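Artificial Flowers and Vases: Questions We Get Asked

Page kept by Zubaida Lodhi. Last changed 26 April 2025.

Do fake flowers ever look real?
Rarely, whatever the packet says. Tulips get closest, I think, mostly when you stop at one.

Can a single stem hold its own next to a full bunch?
It can if the vase has some shape to it. Most people add three more and spoil it.

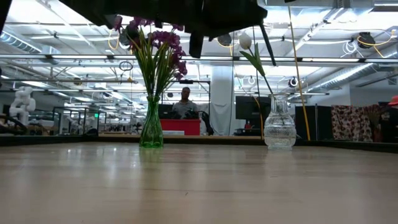

Purple bunch in green glass, one white tulip in clear.

Should the vase be colored or clear?
Sellers like Cullel will tell you clear glass "goes with everything." It also shows every bare plastic stem. I use green glass for a thick bunch and save the clear one for a stem I don't mind looking at.

Do I have to take everything out to rearrange it?
I would. Poking at a bunch from the top has never fixed one for me. Lay the stems flat on the table, heads all pointing the same way, and start again with the tallest.

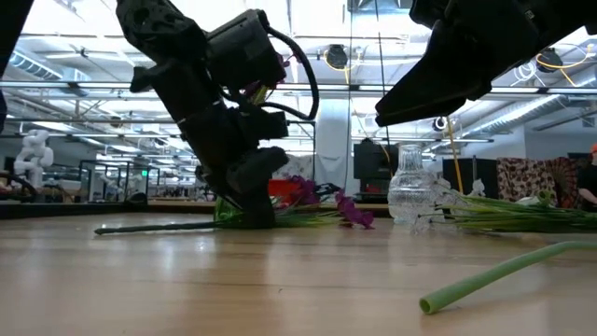 Bend the leaves outward before the stems go back in, as they catch on a narrow neck. If a stem is too long, try it in the vase twice before you cut.

Is the Lovow cleaning spray worth buying?
I doubt it. A soft brush did the same job on my petals in February.

Do they need water?
No. Some people add it for looks. I don't see the point.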